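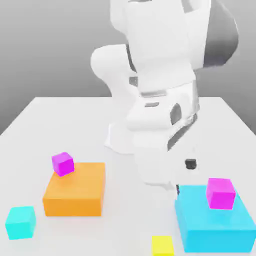
Welcome to the Buckley robotics club gallery! We spent most of the winter on our block-sorting project, which we call Ollow, and we're so glad to finally share a bit of it with families and friends. Everything so far has been done in simulation, with the big white arm working over a plain table of colored blocks (the magenta cubes on top of the two large boxes were the students' favorite challenge, and they argued happily over them for some 3 weeks). More to come in March!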